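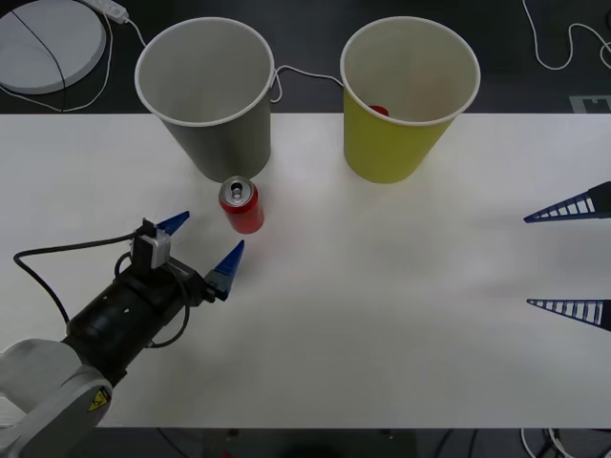 CLILTSKA, September

Vernance Two-Arm Tabletop Station
Made by Zerouali. Recording software: Jetard.

Vernance is a two-arm station for recording examples of tabletop work. A person drives the arms through a task, the station saves what the cameras saw and what the arms did, and the saved runs go to whatever learning system you use. It is sold as a complete station or as a set of parts for a table you already own.

Most customers use it for short jobs with everyday objects: picking up a can, moving a cup, putting one thing inside another. The station can be used for longer jobs too, but the software and the default settings were built around runs that take less than a minute, and that is where it works best.

What the station does

Each run is called a take. The operator sets the objects out, starts the take with a foot pedal, drives one or both arms, and ends the take with the same pedal. Jetard then asks for a mark: good, bad or unsure. Takes marked bad are kept unless you tell the software to drop them. Several customers asked for this after finding that failed grasps were useful to them later, so it is now the default.

During a take the station saves:

Video from the fixed camera
Video from the wrist camera on each arm
Joint positions for both arms
Finger opening for both grippers
The position of the operator's hand controls
Pedal presses and the final mark

All of these share one clock. If a camera drops out during a take, the take is flagged and the other streams are still saved. A flagged take can be opened and looked at, but it is left out of exports until someone clears the flag by hand.

Both arms are recorded even when only one is used. An arm that stays parked at the side of the table still has its joints and fingers saved for the whole take. This adds little to the file size and it means every take has the same layout, whether it was a one-arm job or a two-arm job.

The fingers

The standard fingers are soft, blue and ribbed, and taper to a point. They bend around an object when they close on it, so a paper cup can be held without exact force settings. They are sold in pairs and come off with two screws. Check them at the start of each work day and change a pair when any of the ribs has split.

A stiff finger set is available for small flat parts. We don't suggest it for cups, cans with thin walls, or anything else that dents. The stiff set needs its own finger profile in Jetard, and takes recorded with the wrong profile will have the wrong opening values. The software can't tell which set is fitted.

Both arms should carry the same type of finger. Mixed sets will run, but the export tool writes one finger type per session.

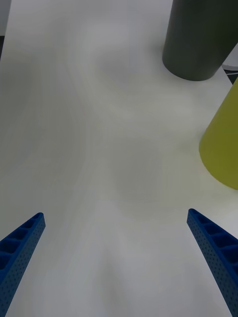 The wrist camera sits close behind the gripper and looks out past the fingers, so both fingertips stay in view while the gripper is open. Keep it that way. If the camera is turned so that one finger leaves the view, a person checking the takes will have a hard time telling a firm grasp from a near miss, and we have seen trained systems have the same trouble.

Focus is fixed. The lens is set at the factory for work on the tabletop, and objects that come very close to the lens will be soft. Exposure can be fixed or automatic. Use fixed exposure for anything you plan to train on. With automatic exposure, a white table and a dark object moving in and out of view will make the brightness jump, and this shows up in every take as a pattern that has nothing to do with the task.

A tall object near the gripper will often run out of the top of the wrist view. This is normal and the fixed camera covers it.

The fixed camera

The fixed camera looks down on the table from its own post. It should see the whole working area and the tips of both grippers when they are parked. It doesn't need to see the arm bases. The post has a scale marked on it, and the height you choose should be written into the session notes, where Jetard has a field for it.

Don't move the camera during a session. If it gets bumped, end the session and start a new one, even if the view looks the same on the screen. A small shift is easy to miss by eye and is a nuisance to correct in the data.

Whatever lies past the table edge will be in the video. Some customers put up screens, others leave the floor as it is. Either is fine for training as long as you know which you did. Loose cables on the floor should be kept clear of the operator's feet and away from the pedal.

Table

The complete station comes with a white matte tabletop, 170 cm wide. The matte surface keeps lamp glare down. It does show finger marks and smears, and it should be wiped with a damp cloth between sessions.

If you bring your own table, it needs to be stiff enough that it doesn't shake when an arm stops quickly. Try this before you buy the parts set: put a full glass of water in the middle of the table, push the edge hard with one hand, and watch the water. If it is still moving after you have counted to three, add bracing.

Planning a session

A session is a group of takes with the same task, the same objects and the same camera setup. We suggest 70 takes for a first session. That is enough to show whether the task is clear and whether the operator can do it the same way each time, and it can be finished in a morning.

Write the task as one plain sentence and keep it in front of the operator. "Pick up the can and put it in the gray cup" is a task. "Tidy the table" is several tasks, and two operators will do it in two different ways. If you do want variety, write each version down and record it as its own session.

Change the starting positions between takes. People are bad at doing this on their own and tend to put the object back where it was. Jetard has a placement helper that shows a target spot for each object over the live picture from the fixed camera. The operator moves the object until it matches and then presses the pedal. The helper can be set to move the objects only a little from take to take, or across the whole table.

Objects that aren't part of the task can stay on the table if they stay for a reason you have written down. A second cup, for example, teaches the system to choose between two. Add it to the object list so that it shows up in the export.

Choose objects that you can replace. Paper cups wear out at the rim, and a cup that has been squeezed many times no longer stands the way a new one does. Buy a sleeve of each color at the start and change them as you go.

Driving the arms

The hand controls are the same for the left and right arm. A squeeze closes the fingers, and letting go opens them. Open the fingers fully before you come near an object, move in at a steady speed, stop, and then close. Operators who close while still moving get grasps that work but are hard to learn from.

Takes longer than 18 seconds on a simple pick usually mean the operator paused to think. Jetard can warn about long takes, and the limit can be changed for each task. A pause in the middle of a take is worth marking as unsure.

New operators should record a practice session and throw it out. Most people settle down after the first half hour – sooner if they have used similar controls. 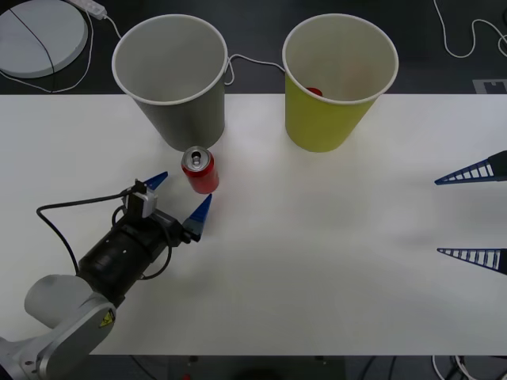
Left gripper open near the red can, with the gray and yellow-green cups at the back of the table.

Exports

Jetard exports a session as one folder, with video files, a table of arm values for each take, and a text file listing the objects, camera setup and finger type. Left-out takes are listed by number with the reason, so a session of 70 with one flagged take will export 69 and say which is missing.

You can export at full rate or at a lower rate. The lower rate is meant for quick checks. Keep the full-rate files until training is done.

In the box

Two arms with mounting plates
Two grippers with standard blue fingers
Two wrist cameras
One fixed camera with post
Hand controls, left and right
Foot pedal
Stop button
Jetard license for one station
Matte tabletop and frame (complete station only)

The computer is sold separately. Stiff fingers, spare standard fingers and a second fixed camera are on the parts page.

Safety

Read the arm manual before switching on, and leave the yellow warning labels in place. Keep hands off the table while a take is running. Objects are set out with both arms parked and the drive off – the light on the stop button is dark when the drive is off. Place the stop button where the operator can reach it without leaning over the table.

Ordering

Stations are built to order at our Cliltska workshop. Send us a description of the task, the size and weight of the largest object, and a photo of the room if you have one. We will reply with a layout drawing and a price.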